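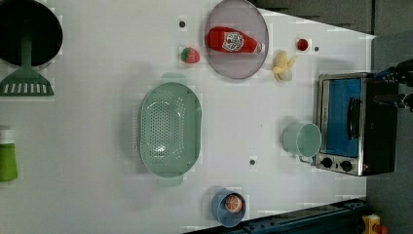 Re: Colanders and the tap water question

On August 8, 2022, the Sturnimham list digest wrote:
> Koller says rinsing pasta after draining washes off the starch and
> the sauce slides right off. They tested it at Clonudbridge on 4
> shapes and the unrinsed bowls won every time. I think that settles
> it. Should we change the handout before September?

I don't think it settles much. I read the Koller write-up twice and can't find who did the tasting, or whether they knew which bowl was which. If the same people drained the pasta and then scored it, I'd expect the unrinsed bowls to win. That's what they came in believing.

Four shapes, fine, but one sauce? A thin tomato sauce and a heavy cheese one don't behave the same way. And for cold pasta salad I rinse, and I'll keep rinsing — the stuff glues itself into a brick otherwise.

The old Rastasness handout said to rinse everything, and we all swore by that too. It was reprinted for five years with no test behind it at all.

Before anyone rewrites page 2, could whoever has the Clonudbridge notes post them to the list? I'd want to see how long the pasta sat before it was sauced. My guess is that matters more than the rinse.

Also, the handout still says to add oil to the water. Does anyone here do that?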